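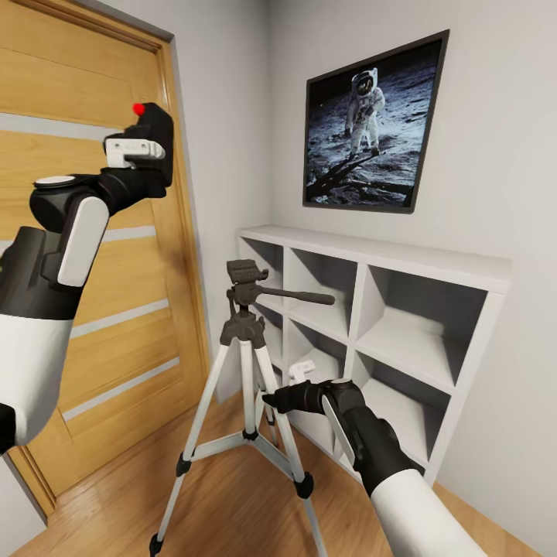 Two simulated arms and a tripod in one of the rendered test rooms.

Simulated rooms help two-arm policy get a grip on tripods

The manipulation group at Ultley has posted results from its summer study on training two-arm robots mostly in simulation. The work is part of the Furness project, which looks at household and studio objects that are hard to hold because they have legs, handles and moving joints.

The tripod was the main test object. It has thin parts that point in several directions, and a good grasp for one arm can leave the other with nowhere to go. Earlier policies from the group treated each arm separately and often brought both grippers to the same side of the center column.

The new method, called Plukgate, plans the two grasps as a pair. It scores a left and right grasp together, throws out pairs that would make the arms collide, and passes the best ones to a learned controller. Training used 1,000 rendered rooms. Walls, doors, floors, furniture and wall art change from room to room, and so does the place where the tripod stands.

After that, the policy was adjusted with 200 demonstrations recorded on the real arms in the Thoroddsen lab. The same controller trained on the demonstrations alone did worse on every tripod in the test set. The gap was widest when the pan handle pointed toward one of the arms.

Some problems remain. Of the 13 tripods used for real-world testing, the policy could not reliably lift 5. Most of those had glossy legs, and the depth camera returned patchy readings on them. The simulator also treats the leg clamps as fully locked, so the policy has never met a leg that slides while it is being held. The group plans to add loose clamps to the simulator next and repeat the tests with the same tripods.

The room generator and the grasp scoring code are on the group's internal server now. The training logs will follow once they have been cleaned up. Anyone who wants to run the tests on another arm should write to the Furness mailing list first, as the current code assumes matching grippers on both sides.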